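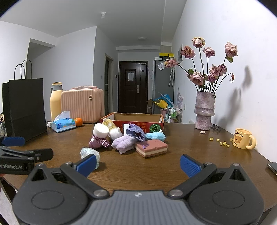 Side Table, Sorting
Gallery by Stefaniia Mykhailiuk, Duvville

The table by the wall collects everything in our apartment. In March I started working through it one pile at a time. Small soft things go into an open cardboard box, and the rest gets a proper place or leaves the house.

The pile in the middle
Purple satin scrunchie, fuzzy lavender sock bundle, drawstring pouch, a light blue plush toy, and the sponge that looks like a slice of cake. The sponge stays. Hamdia Wolde gave it to me and I refuse to wash dishes with it.

The right side
Dried pink roses in the pink vase. They drop petals if you bump them, so I dust the table by hand on that side. The Butterbear mug goes back to the kitchen.

The left side
Tissues, the yellow insulated bottle, the little pink suitcase with the gold lock. The black paper bag is good for carrying things out to Amanuel, who takes whatever I don't want.

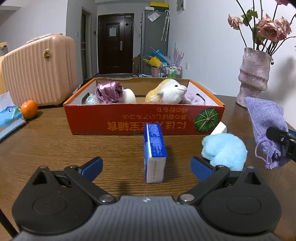

I like a low, wide box for this job. A deep one turns into a second pile, and I never see the bottom of it again. The red one with the pumpkin on the front has handle holes in the side walls, which helps when the table is needed for dinner at 6.

Satin pouches go in with their cords wrapped around them. Left loose, the cords catch on everything knitted.

Next gallery: the hall shelf.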